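Evening bus between Beaulieu and Skarkard to end in January

BEAULIEU, 17 September 2022. The evening bus between Beaulieu and Skarkard will stop running in January, the operator Floltelent said in a notice posted at stops along the route.

Route 12 will keep its daytime timetable. The last bus out of Skarkard will leave at 6:40 p.m., compared with 10:15 p.m. now. Weekend service is unchanged.

Floltelent said the evening trips carry too few riders to cover fuel and wages. The company put the average at eight passengers per trip over the past year and said two of its drivers on the route are retiring this winter. It has advertised the jobs since spring without filling them.

The change will be felt most at the Flolurley building, the former school halfway between the two towns that is now rented out by the room. Much of what goes on there starts after work, and the stop outside the front gate is the only one within walking distance. Parking is limited to 17 spaces, and the road has no sidewalk on either side.
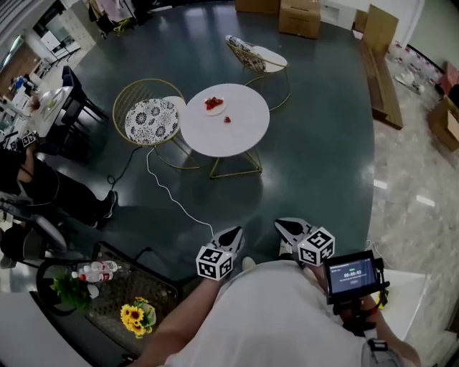 Lise Poirier said she would have to give up her evenings at Flolurley if the last bus went. A cab home to Skarkard costs more than she earns in an hour, she said, and she does not drive. She added that the notice went up at her stop a week after it appeared in Beaulieu, and that several people she rides with still had not seen it.

A petition asking Floltelent to keep at least one late trip had 200 signatures by the end of last week. Copies are at the library in Beaulieu and at the front desk at Flolurley. The petition suggests a bus at 9 p.m. on weeknights in place of the three evening trips that run now.

Floltelent said it had received the petition and would answer in writing. A smaller vehicle had been considered, the company said, but it would still need a driver, and the cost would be close to that of the present service. It did not rule out a single late trip if the towns paid part of the bill.

The town of Beaulieu now pays a yearly subsidy toward the daytime buses and nothing toward the evening ones. Skarkard pays for school trips only. Officials in both towns said the matter would be taken up with next year's budgets. Beaulieu is due to vote on its budget in November, Skarkard a month later.

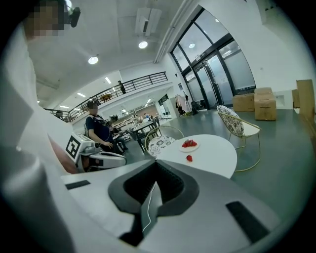

Indoors at the Flolurley building. Photo: Skarkard Courier

Monthly passes for Route 12 will stay at their present price. Riders who bought a yearly pass can ask for a partial refund until the end of January, either at the Floltelent office on Station Street in Skarkard or by mail. The pass number and proof of purchase are needed. Refunds will be paid by check.

The new timetable will be posted at all stops in December. Printed copies can be picked up from drivers.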